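Sunday, late

Back on the Ateck arm after lunch. I moved it by remote for the first hour, then by hand, holding it above the wrist and walking it over to the wooden-rimmed box. By hand is slower, but my paths come out smoother. Got some 300 runs saved this week, 2 of them useless where I let go too early. Shoulder sore.

Last thing I did was line up over the box again, fingers open, white block inside.

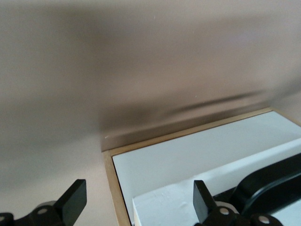

Tài Lã thinks I should stick with the remote, as my grip adds a push the arm can't make by itself. I'll do 3 short sets each way tomorrow and compare. Need to charge the handset tonight.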